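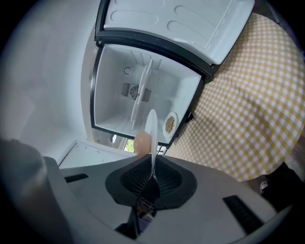
Chapter 4
Keeping Food Cold

Every kitchen that serves the public needs a plan for cold storage. The plan says what goes into the refrigerator, where it sits, and how long it stays. In this chapter you will learn how cold air moves inside a cabinet and how to load shelves so that it can do its work. A small refrigerator follows the same rules as a large one. The white mini refrigerator shown at the opening of the chapter has a fan vent on its back wall, with slatted grilles on either side of the fan. Food and dishes must be kept clear of a vent like this. A plate placed against the slats can block the air, and one side of the cabinet may then run warmer than the other.

Search this book Enter keyword Go

Eggs get a section of their own. They are bought in large numbers, they crack easily, and they pick up odors through the shell. Store them in the main compartment, where the temperature changes less than it does in the door.

Home | Contents | Previous | Next | Glossary

Before You Read

Yasir Afridi manages the kitchen at the Trondale Inn. His December order came to 363 eggs, and 28 were thrown out. As you read, list the points between delivery and cooking where eggs could be lost. You will return to your list on the last page of the chapter.

Key Terms

air circulation
cold holding
first in, first out
cross-contamination

4.1 How a Refrigerator Cools

A refrigerator removes heat from the air inside it and releases that heat outside the cabinet.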